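Clinic Supply Records: data card

Version date: 05/12/2018

Summary

A table of medicine and equipment deliveries to 17 field clinics supported by the Wiruvico relief fund in Zistmont district. Each row is one delivery line: one item, one clinic, one arrival. The file has 2000 rows and covers displacement camps as well as clinics in town. It was put together so that other aid groups working in the district could plan their own shipments without doubling up on ours. 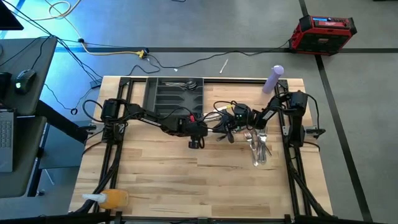 Photo: Wiruvico

Where the records come from

Clinic staff fill in a paper receiving form when a shipment is opened. The forms go to the Rosenthal warehouse, where they are typed into a spreadsheet and checked against the packing list. If the two don't agree, the clinic's count is kept and the row is flagged. No patient records were used at any stage.

Columns

clinic_code: two letters and a number. Codes don't follow any map order.
item_name: generic name in English. Brand names were removed.
category: one of eight groups, including antibiotics, wound care, maternal health, dialysis supplies and cold chain.
unit: box, vial, bag, kit or each.
qty_sent: from the packing list.
qty_received: from the clinic form.
days_in_transit: counted from leaving the warehouse to being opened at the clinic.
flag: Y where sent and received differ, otherwise blank.

Known problems

Transit days are capped at 30. Anything slower is entered as 30, so the column shouldn't be used to work out averages for the northern road.

Before July, three clinics recorded oral rehydration salts by the sachet instead of by the box. We converted those rows where the form gave a pack size and left the others alone. They stand out because the quantities are far too large.

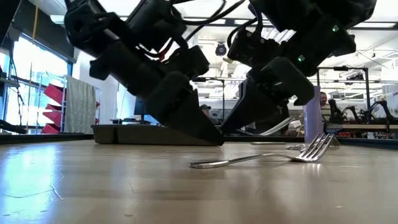 Dialysis supplies are under-reported. Some centres buy their own filters locally and those purchases never pass through the warehouse.

Clinic locations have been left out for safety and won't be released on request. Please don't try to work them out from transit times.

Files

deliveries.csv: the main table, UTF-8, comma separated.
categories.csv: item names and the group each belongs to.
changes.txt: corrections made after the first release.

Use

Free for humanitarian and research work. Credit the Wiruvico relief fund and give the version date. If you find an error, send the row number and clinic code to the Rosenthal data desk. Corrections go into the next release and are listed in changes.txt.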